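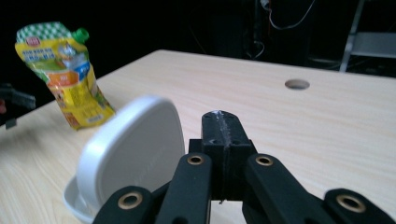
Section 4. Placing the table, fitting the cable opening, and care of the top

This section applies to the Oltier Lirnura work table with a light wood top and a single round cable opening. Assembly of the legs and frame is covered in Section 3. Do not start Section 4 until all frame bolts have been tightened.

4.1 Before you start

Tools and parts needed:
Hex key (supplied in the hardware bag)
Spirit level
Soft, lint-free cloth
Cable opening liner and cap (supplied)
Under-top cable tray with screws (supplied)
Screwdriver, cross head

CAUTION: The assembled table is heavy at the top. Two persons are required to move it. Lift by the frame rails. Do not lift by the edge of the top and do not drag the table across the floor.

4.2 Choosing a position

1. Select a level floor area within reach of a wall outlet. The power cord must reach the outlet without being stretched.

2. Keep the table at least 400 mm from radiators, floor vents and other sources of heat.

3. Avoid a position where direct sun falls on part of the top for most of the day. Light wood darkens with exposure, and a partly shaded top will darken unevenly.

4. Allow 1000 mm of clear floor on the side where the user will sit or stand.

5. Turn the table so that the cable opening is on the side farther from the user.

Note: The opening is offset from the middle of the top. If it ends up on the wrong side for your equipment, rotate the whole table. Do not remove the top from the frame and refit it the other way around; the pilot holes are drilled for one direction only.

4.3 Leveling

1. Place the spirit level on the top, parallel to the long edge.

2. Turn the foot at the low end counterclockwise until the bubble is centered. Each foot has 10 mm of travel.

3. Place the level across the short dimension and repeat.

4. Check the long dimension again. Adjusting one direction usually disturbs the other slightly.

5. Press down on each corner in turn. If the table rocks, lower the foot diagonally opposite the corner that dips.

6. Tighten the lock nut on each foot against the leg.

CAUTION: Do not extend a foot past the red ring on the thread. If the floor is too uneven to level the table within this limit, use the Daza floor plates (sold separately). Do not stack cardboard or folded paper under the feet.

4.4 Fitting the liner and cap

The opening is supplied unlined. The liner protects cables from the cut edge and must be fitted before any cable is passed through.

1. Wipe the inside of the opening with a dry cloth. Remove any wood dust.

2. Hold the liner with the flange facing up and the two ribs facing down.

3. Line up the ribs with the grain of the top. This places the cap slot toward the far edge.

4. Push the liner in with both thumbs until the flange sits flat on the surface.

5. Run a fingertip around the flange. If one side is raised, push the liner out from below and start again.

6. Press the cap into the liner. The cap can be left off if cables with large plugs are changed often.

CAUTION: Do not use a hammer or mallet. Do not glue the liner. Glue that spreads under the flange cannot be removed without damage to the finish.

Note: A new liner may be tight in humid weather. Leave the liner and the table in the same room overnight and try again. Do not sand the opening.

4.5 Fitting the cable tray

1. Unplug all equipment.

2. Hold the tray against the underside of the top, below the opening, with the open side facing the user.

3. Start all screws by hand before tightening any of them.

4. Tighten until the tray does not move. The inserts are set in wood and will strip if overtightened.

5. Place the power strip in the tray with the switch facing outward.

Use only the supplied screws. Longer screws will break through the top surface. Damage of this kind is not covered by the warranty.

4.6 Routing cables

1. Pass the largest plug through the opening first, followed by the smaller ones.

2. Leave enough slack above the top for the equipment to be moved to either end of the table.

3. Coil the excess length in the tray. Do not coil it on the top over the opening.

4. Fasten the cables loosely with the hook-and-loop straps. Coils must not be pulled tight.

5. Run the cord of the power strip down the inside of the leg nearest the outlet and secure it with the leg clips.

CAUTION: Liquid spilled near the opening can run down the cables into the power strip. Keep open bottles, tubs and cups away from the opening. If liquid enters the tray, disconnect the power strip at the wall outlet before touching anything in the tray.

4.7 Using the top

Place containers upright and fully on the surface. A container that overhangs the edge or rests on a cable can tip.

Put a mat under tools and metal parts. Hard edges dent the wood, and dents across the grain are more noticeable than those along it.

Do not place hot items directly on the top. Do not clamp fixtures to the edge without a pad on both jaws.

Do not stand or sit on the table.

4.8 Cleaning

1. Remove loose dust with a dry cloth. Wipe in the direction of the grain.

2. For marks, use a cloth dampened with water and a small amount of mild dish soap.

3. Wipe again with a cloth dampened with clean water.

4. Dry at once. Standing water around the liner flange raises the grain and leaves a gray ring.

5. Remove the cap about once a month and clean out the dust that collects in the liner.

Do not use scouring pads, bleach, acetone or silicone polish. Isopropyl alcohol at 99 percent strength will soften the finish and must not be used at any point on the top.

4.9 Faults

Table rocks after leveling: lock nuts are loose, or a foot is resting on a floor joint. Repeat 4.3.

Liner turns or lifts when cables are moved: ribs are not seated. Remove and refit as in 4.4.

Top creaks when leaned on: frame bolts have settled. Retighten as in Section 3.

Cap does not close: too many cables in the slot. Move one or more over the far edge of the table.

Replacement liners, caps and feet are ordered from the Tindangate parts counter. State the table model and the code on the label under the top.

Section prepared by Oriana Riquelme. Revised June 11, 2025.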